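Lirka bedroom cell: setup and maintenance record

Scope

This card accompanies the Lirka recordings and covers the two-armed machine used to collect them. It sets out how the cell is prepared, checked and returned to service. Task labels and licence terms are kept in the Buvach index. The release holds 263 episodes, all recorded at the bedside position. Each episode stores the head view, both wrist views, joint positions and gripper opening.

Placement

The base is parked square to the near edge of the mattress and its wheels are locked. Both arms are brought to the ready pose before the operator logs in. Bedding is left as found between episodes; the blanket is not straightened.

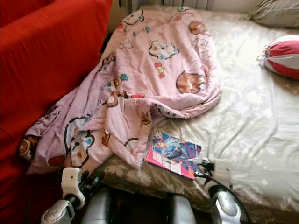
Figure 1. Bedside position, head view, with both arms at the near edge of the bed.

Gripper and wrist camera check

The fingers are opened fully, and both tips must be visible in the wrist view with a clear patch of sheet between them. If one tip sits noticeably higher than the other, the finger is removed, its seat is wiped clean and the screws are tightened again in alternating order. Glossy fingers reflect window light, so exposure is set with the curtains in the position to be used for recording. Mild motion blur is accepted during travel and is not a reason to discard an episode.
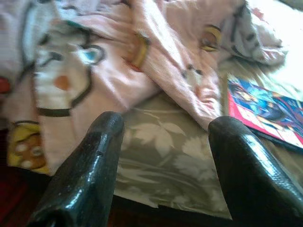

Cable routing

Cables leave the forearm in a loose loop with enough slack for a full turn of the wrist. Ties are fitted to the housing only – never across a joint. Before each block of recordings, the operator moves each arm slowly through its range and watches for the cable catching on fabric.

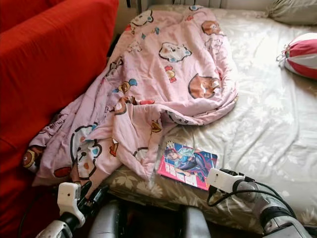 A cable that has been pinched is replaced, even where the signal still tests clean. Spares are held in the Forkeck cabinet and signed out on the sheet inside the door. After replacement, the wrist camera is recalibrated with the Bangera board and the new values are saved under the same arm name.

Grip force

Force is stored as a percentage of the motor limit, where 100 is the maximum. Thin printed items are handled at the lowest setting that holds them through a lift, and the value is written to the episode header. The arm holding the bright pink and blue item in the final figure illustrates the pose used for this check: item upright in the fingers, other gripper empty near the edge of the mattress.

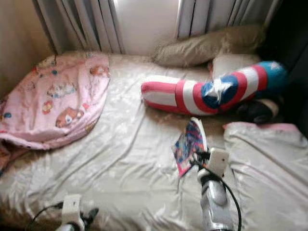
Service intervals are counted in recording blocks, and finger pads are inspected every four blocks and replaced after nine. Pads wear unevenly when an item is held off-centre, and both pads on a gripper are changed together. For the hold test, the item is kept clear of the bedding, as it is over the open sheet beside the striped bolster, so that the fingers alone carry the weight. Any slip is recorded as a fault.

Known issues

Head camera exposure may wash out towards the window. The left arm was rehomed in January, and earlier joint values carry a small offset, which is corrected in the current files.

Maintainer: Stavros Gashi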